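Sindar Power Strip Set

Plugs, sockets and one switch on a table. 200 recordings, 62 of them with the strip moved between tries. Kept by Doğukan Dursun.

Objects
White power strip with blue sockets, plus several plugs. The tabletop is beige and stays the same throughout.
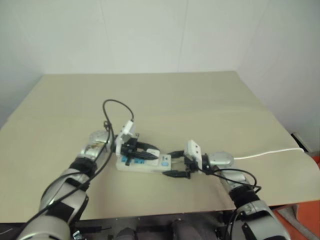
Black plugs at the power strip.

Labels
Each recording gets one task name: plug in, unplug, or move strip. The socket number counts from the end away from the switch – socket 1 is the farthest from it.

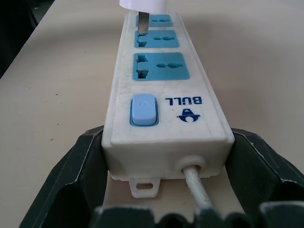
Plug color goes in its own column, black or white. If a recording uses both, list the first one handled. Leave the column blank for "move strip".

Splits
Train has 152 recordings, test has 48. Moved-strip recordings appear in both.
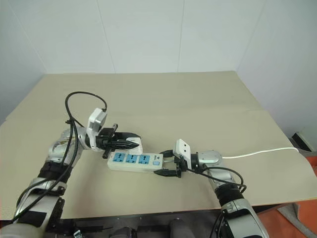
Known gaps
Switch position is not labeled. Version 2 is planned for February.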